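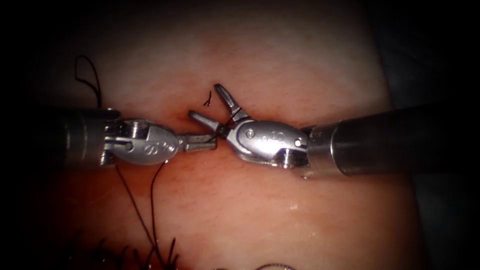

Passing the thread between the two instruments, with finished stitches at the bottom left.

I spent most of June on next year's equipment budget for our training lab, and instruments took up far more of it than I had planned. When we costed the surgical robot I put nearly all my effort into the big number. The arms, the console and the service contract each had their own page. Instruments had one line.

The ones we use for suturing have a fixed number of uses before they must be replaced. Trainees get through them quickly, and suturing takes two at a time. Jennylyn Evangelista went back through our bookings and found 91 sessions that needed a pair. I had allowed for far fewer.

We asked two suppliers for prices. Lendum sells singly and delivers within the week. Vinico is cheaper per instrument but wants the whole year's order up front, and the quote runs to 11 pages, with delivery and returns charged separately. Once those were added the gap was roughly £600, still in Vinico's favour. Kelechi Nwosu would prefer to pay the extra and keep the money free until we need it. I lean the same way, though I haven't signed anything.

Thread and practice tissue now have their own lines too. They used to come out of general supplies and always ran short by spring.

I've also moved the spare light source to the following year. Ikechukwu Ekpo isn't pleased about that, and he may be right. I'll post the final figures when Lendum sends its revised quote.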